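SKONDIER WANTS YOUR MAKEUP BRUSHES TO STAND DOWN

Drendimholm, July

Skondier, the small maker of drawer trays and other boxes for things you already own too many of, today opens orders for its Vanity Sort, a clear divided organizer for makeup brushes and the odds and ends that travel with them.

The company got the idea by asking 527 customers where they keep their brushes. The most common answer was a mug. The second was "around."

"We make a box with walls in it," said founder Tyra Sjögren. "I would love to tell you there was a breakthrough. We moved the walls until the brushes stopped rolling under each other, and then we went to lunch."

Vanity Sort is shallow enough to slide into most bathroom drawers and see-through, so the powder brush you bought twice last year can be spotted before you buy it again. Long handles may rest over the edge. Skondier tried a deeper version and dropped it when testers began storing snacks.

Design lead Gøran Hedlund suggests emptying the whole collection onto a table first, then putting brushes back one at a time, tips in, face brushes on one side and eye brushes on the other. Anything shedding goes in the trash. Anything you can't name goes there too, though Hedlund admits he has kept three of his own out of loyalty.

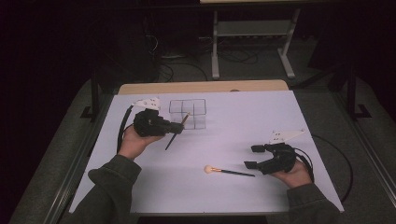

Washing comes before sorting. Warm water, a drop of mild soap, bristles pointed down, and a night on a towel. A brush put away damp will make its feelings known by the weekend, and a clear box hides very little.

The first 100 orders ship with a sheet of blank labels. Preprinted ones were considered, but the office could not agree on what a fan brush is for.

Vanity Sort goes on sale this month through the Skondier web shop and at the Väisänen home store in Zemdale, where Embla Bakke will be sorting shoppers' brushes at the front counter from 3 p.m. on opening day. Bring your own. Bring the mug, if you must.

Press contact: Frøydis Nyberg, Skondier, Drendimholm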